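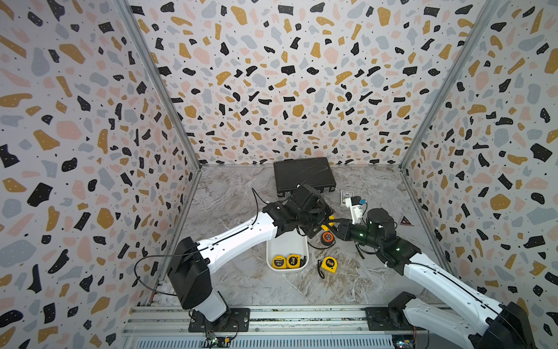
Imitation learning fits a policy to recorded demonstrations, and last time we saw why small errors add up as a rollout goes on. Today's topic is one way to measure how much the background and the loose objects on the floor contribute to those errors. The task is tape measure sorting with two arms: pick up each tape measure and put it in the white tray. It has the advantage that partial progress is easy to read off. With two yellow ones in the tray, another yellow one beside it and the black and orange one still out on the floor, the state of the episode is clear to anyone scoring it. The playing card and the black case at the back are distractors. They play no part in the task, and a good policy should act the same wherever they are.

Home | Syllabus | Notes | Problem Sets | Staff

Notes 16: Distractors and visual robustness
Prepared by Châu Cù

1. Setup

The Cuvcombe set has 326 demonstrations of the sorting task. Of these, 170 were recorded with distractors held in fixed positions (set F) and the rest with distractors moved or swapped between episodes (set V). The policy gets images from a fixed camera and from the wrist cameras, plus joint positions. It outputs a short chunk of joint targets for both arms.

We train the same network three times: on F only, on V only, and on an equal mix of the two. To keep the comparison fair, each training set is cut to the same number of demonstrations. If you skip this step, F wins some comparisons just by being larger.

2. What counts as a start state

A start state is an empty tray with all the tape measures outside it. Colors, sizes and spacing vary. Straps are left as they fall, so two tape measures may be close enough for their straps to touch.

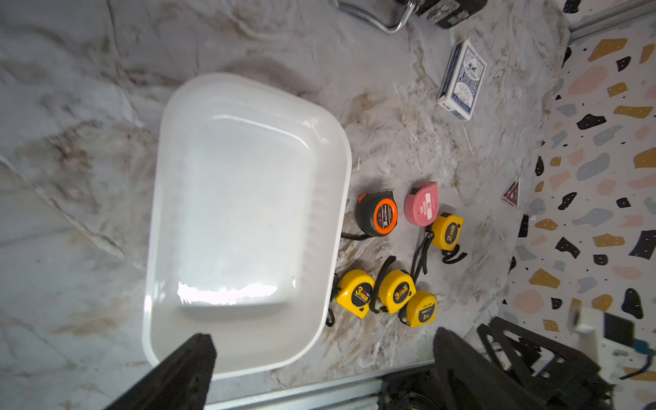 Crowded starts are scored separately from spread-out starts. When tape measures are close together the gripper has fewer ways in, and a failed grasp may say more about geometry than about vision. Mixing the two groups hides the effect we want to see.

3. Result

On spread-out starts with the distractors where F had them, all three policies do nearly the same. Once the distractors move, the F policy drops sharply and the other two change little. Its most common failure is a reach that begins well and then stalls above the floor. The mixed policy is slightly better than V on crowded starts, but the gap is within the spread across seeds and you should not quote it as a finding.

4. Cautions

The Altıntaş baseline in the reading uses one arm and no wrist camera. Do not compare its scores directly with ours.

Moving a distractor can also change lighting and shadows. Problem 2 asks you to design a control for this.

For next time: read the Randavo report, sections 2 and 4.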